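Mastwood Gallery, Prirkosham — pre-opening check, satirical sketch exhibition
Checked by: Anjani Goh. Day: Monday

1. Hanging and fixings
109 frames checked against the hanging plan. Two loose mirror plates on the east wall.
Comment: refix before opening. Frame 57 label misspells the artist's surname — reprint.

2. Fire exits
Rear door opens fully. Sign lit.
Comment: move the plinth by the print desk 357 mm to the left to keep the route clear.

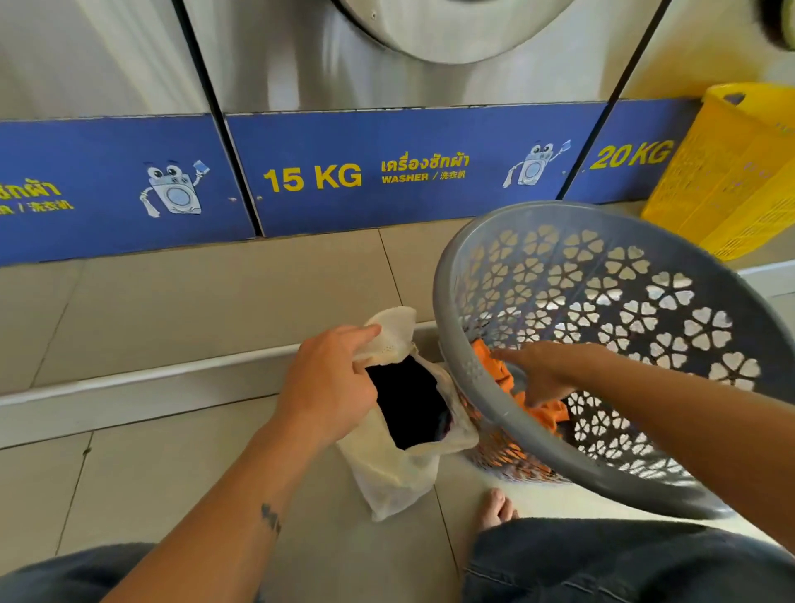 3. Lighting
Track lights secure. Level on the ink drawings too high.
Comment: dim and measure again — Fikri Teoh to sign.

4. Electrical
Projector lead tested, tag 1613. Pass.

Outstanding: items 1, 2 and 3.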